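From: Ingrid Mbeki
To: service-arms list
Date: April 21, 2018
Subject: Re: Travia two-arm unit, evaluation terms and fridge task

Beat Trummer wrote:

> Has anyone on the list had the Travia on loan from Datton? We are looking
> at it for an assisted living kitchen and I have only the brochure. Three
> questions. Does the reach cover both a table and a low freezer
> compartment from one base position? Are the two end effectors in the
> evaluation kit the same ones that ship with the purchased unit? And what
> does the service plan cover once the loan is over? The sales contact
> sends me back to the brochure each time.
>
> Beat

Beat,

We have had one since November under the 21-day loan, extended twice. I'll take your questions in order, with the caveat that our room is small and we have not tried the unit in a full kitchen.

Reach. Our test layout is a white table with a grey fridge directly to the right of it, freezer compartment at the bottom. The base is parked facing the gap and stays there for the whole task. From that position the head camera has the front right corner of the table and the freezer opening in view together, provided the head is pitched well down. The default pitch in the Travia setup file is too shallow for this and you lose the floor and the lower compartment. Change it before you calibrate, as the hand-eye calibration has to be redone afterward.

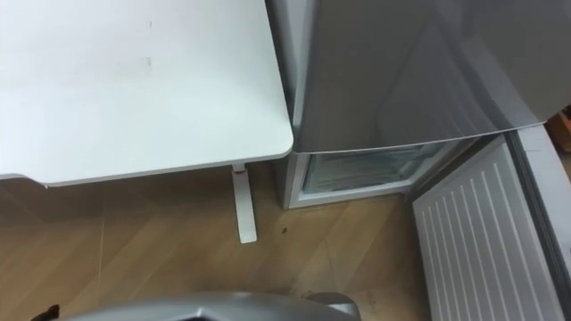
The datum for the base is taken off the table leg. We tried taking it off the fridge and the fit was poor, which I put down to reflections on the upper door. If your client has a glossy appliance, plan for a fixed reference elsewhere. Luzius Wallner suggested matte tape on the door edge. We have not tested it.

Both the tabletop and the freezer are reachable from one base position. The limiting case is the right elbow when the hand has to go low and close to the body. The planner will find a path, but it takes the long way and the cycle time suffers. Moving the base back a little cured most of it. The planner shipped on the loan unit is build 1249. Datton has a later one and will install it remotely if you ask. It did not come up on the update page for us.

End effectors. The loan kit has two options, a gripper and a multi-fingered hand, and the purchased unit ships with grippers only. The hand is a separate line on the quote, part 3532, and is priced per side. The brochure does not make this clear.
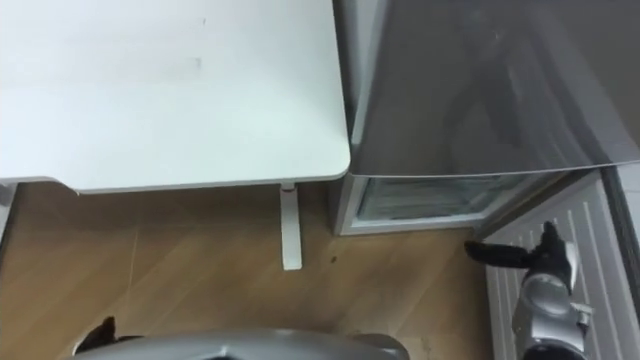
My own preference for freezer work is the gripper. Rims and thin edges suit it, and the force limit can be set per finger pair in the config. The default limit is conservative and I would leave it alone for the first week. Note that the finger length has to be entered by hand after each swap. There is no tool recognition. Aldo Greco swapped sets and forgot this, and we spent a morning chasing an offset that did not exist.

For bottles on the table I would specify the hand. It wraps the body of the bottle, so placement error matters less. Clear plastic remains a problem for the depth sensor whichever end effector you use. Labels help. Dark contents seem to help as well, but I have no proper data on that. 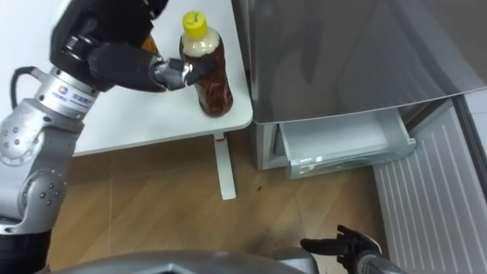

The cable at the wrist needs some slack if you intend to use the full wrist rotation. The manual gives a routing diagram for the gripper and none for the hand. Ask for the addendum, which is a single page and is not on the download site.

Service plan. The basic plan covers joints and controller, parts and labour, with return to depot. End effectors are treated as consumables and excluded. The extended plan includes them but requires an annual inspection at your cost. Travel is charged separately outside the metro area. Response time on our two tickets was 15 hours for the first and most of a week for the second.

For comparison, we also asked Komano for a quote. Their arm is lighter and the software is easier to live with, but it is a single arm on a post, and the freezer task as we have defined it needs two. Edeltraud Hämmerli has used the Eder equivalent at her site and may want to comment on noise, which your residents will care about more than we do.

I can send our setup file off list if you are going ahead. It has the head pitch and the base offset in it, and a note on the colour balance, which drifts under our lighting.

Ingrid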